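Home Help Himetville > Buying and Selling > Condition and repairs

Seller says the floor "will be leveled before closing" but it is not in the contract. What can I do?

Posted by Valter Guerreiro

Hello to all. I am buying my first house, a brick ranch in the Caron part of Himetville, with 1,845 square feet on one floor. The offer was accepted in November and we have now passed the inspection. I ask your patience with my English, and also with my knowledge, as in my country the purchase of a house goes in a very different way.

The inspector wrote in his report that the floor of the back room has a slope toward the garden wall. He did not write that it is dangerous. He wrote "recommend further evaluation by qualified contractor." I asked my agent to speak with the seller, and the seller answered by telephone that the floor will be leveled before the closing and I should not worry. My agent repeated this to me in a text message. I looked in the contract and in the repair addendum, and there I find the water heater, the gutter and the loose handrail, but not the floor.

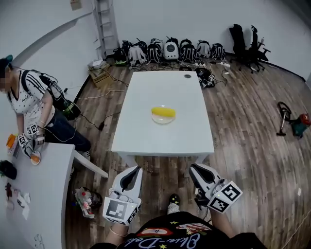 My worry is mainly the money. A company by the name of Trulach gave a price to my neighbor for a similar work and it was more than I have left after the down payment. I do not want to accuse the seller of anything, he has been polite on each visit. For comparison, the room where I spend my working days has a dark wood-plank floor and white tables, and I have never once thought about whether it is level, so perhaps I am too sensitive with this back room. But when I stood in it I felt the slope in my feet before I read the report. Can I demand that the floor is put in the addendum now, when both parties have already signed it? The closing is soon and my agent says it is better not to disturb the deal.

Posted by handrail_and_hinge

Get it in writing. Verbal is worth nothing in real estate. Also get a new agent lol

Posted by Piris

I answer a little longer, as I was in almost the same position when I bought in Himetville, and I am also a person who learned the words of this process late.

First, the promise on the telephone. In most states an agreement about real property must be written and signed to be enforced, and many contracts also have a paragraph that says the written papers are the entire agreement. Look for a title such as "Entire Agreement" near the end of yours. If you have this paragraph, the telephone promise will be very difficult to use later, even if everyone remembers it the same way. The text message from your agent helps to show what was said, but it is your agent who wrote it and not the seller.

Second, you can ask for a change after the addendum is signed. It is called an amendment, or in some offices a second addendum. Both parties must sign it. The seller is not obliged to do this, but if he truly intends to level the floor, he has little cause to refuse. You should write exactly what the work is. "Fix floor" is too weak. I would put which room, that the work is done by a licensed contractor, that the cause of the slope is examined and not only the surface, that you receive the invoice and any permit, and a date some days before closing.
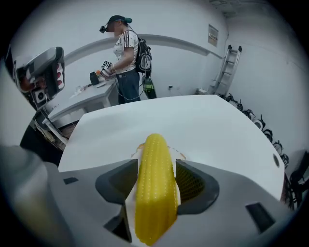
The part about the cause is the most important to me. A floor can be made flat with a compound poured on top, and it will look very good for the final visit, and if the slab or the joists are still moving you will have the same slope again with a crack in it. My own seller did it so. The evaluation by an independent engineer cost me 323 dollars, and I wish I had paid it before and not after.

Third, there are other ways if the time is too short for the work. You can ask for a credit at closing, and then you hire whom you want. Your lender must approve the credit, so tell the loan officer early. Or you can ask that some of the seller's money is held in escrow until the work is finished. In my case the proposal was to hold it for 90 days. Not all lenders accept this, and the title company will want its own form.

About your agent, I would be more gentle than the answer before mine. Send an email, not a call, and write: "Please prepare an amendment for the floor of the back room." This is a normal request. If there is no reply in a day, write to the broker of the office.

Check also your inspection deadline today. If it is not over, you are in a much stronger position, as you can perhaps still leave the contract with your deposit. After it is over, you may only be able to ask. 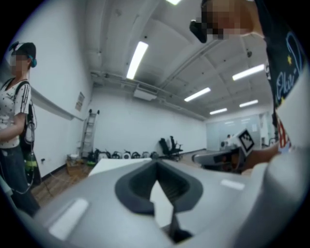 Can the seller cancel the sale if I ask for an amendment now?

Asking alone does not normally give the seller a right to cancel. The signed contract stays in force while he considers it, and if he refuses, you continue with the terms you already have. Be careful only with the wording, so that it is a request and does not say you will not close without it.

I am not a lawyer. One hour with a real estate attorney is a good expense here, and you can bring the report and the addendum on paper.

Posted by Valter Guerreiro

Thank you both. I found the "Entire Agreement" paragraph on the second to last page, exactly as Piris wrote. The inspection period is open until Wednesday at 5 p.m., so I have sent the email to my agent this morning and I have asked 3 engineers for a visit. One of them can come before the deadline. I also asked the loan officer about the credit, and she wants to see the report first.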